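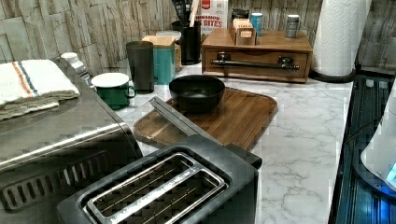 Le Plunlow est un grille-pain deux fentes longues que Zernance vend comme « le seul appareil du petit déjeuner dont vous aurez besoin ». J'ai un mini-four en inox depuis des années et je partais du principe que la promesse était fausse. Elle l'est. Cela dit, le Plunlow a fini par gagner sa place sur le plan de travail, juste à côté du four, sur lequel je continue de plier mon torchon à rayure bleue, et je ne l'ai pas renvoyé. Le corps est gris anthracite mat, avec un rebord en métal brossé autour des fentes. C'est sobre. Les inscriptions sur la bande de métal entre les deux fentes sont si pâles que je ne les lis qu'en me penchant, et la notice ne les mentionne nulle part.

Commençons par ce qui m'a agacé. Le site parle de 36 réglages de brunissage. Trente-six ! Du pain de mie passé au 12 et au 15 ressort exactement pareil, j'ai recommencé plusieurs fois pour en être sûr. En pratique j'utilise trois positions : pâle, doré, et celle du pain de seigle congelé. Le reste sert à remplir la fiche produit.

Deuxième grief, le câble. Il mesure 46 cm, ce qui oblige à coller l'appareil à la prise. Dans une cuisine comme la mienne, où il faut déjà loger la planche à découper, les boîtes et les ustensiles, on réorganise tout pour un fil. Mon ancien Tendo, acheté trois fois moins cher, n'avait pas ce défaut. Il en avait d'autres, remarquez : il brûlait un côté et laissait l'autre blanc.

Sur ce point, le Plunlow est nettement meilleur. Les petits guides en fil métallique tiennent la tranche bien droite, même une tranche coupée à la main un peu de travers, et les deux faces colorent de la même façon. Une demi-baguette ouverte entre dans la longueur sans forcer. Pour le pain de campagne très large, il faut couper, et une brioche trop tendre accroche aux fils quand on la retire. Le levier placé en bout d'appareil est commode quand on a d'autres choses devant ; il remonte assez haut pour attraper un petit morceau sans se brûler les doigts, enfin presque toujours.

Contre le mini-four, la comparaison tourne court. Pour deux tartines, le grille-pain va bien plus vite et ne chauffe pas la moitié de la cuisine. Pour une tartine au fromage, il ne sert à rien, évidemment. J'ai donc gardé les deux, ce que Zernance préférerait sans doute ne pas lire.

Le nettoyage : le tiroir à miettes sort par l'arrière -- il faut donc tirer l'appareil vers soi à chaque fois -- et il ferme mal si une croûte se coince dans la glissière. Le revêtement mat marque au beurre. Un chiffon humide suffit, à condition de ne pas attendre le lendemain.

Reste le prix. Je l'ai payé 377 francs suisses chez Escobar, le magasin qui le distribue près de chez moi. À 300, j'aurais encore trouvé cela cher. Pour du pain grillé, franchement, on paie surtout la finition et la garantie, dont je ne sais pas ce qu'elle vaut puisque je n'ai pas eu à m'en servir.

Je le recommande à ceux qui mangent des tartines tous les matins et qui ont une prise bien placée. Les autres peuvent attendre les soldes d'août, ou garder leur vieux modèle tant qu'il chauffe des deux côtés.

Avis publié le 24/06/2025. Note : 3 sur 5.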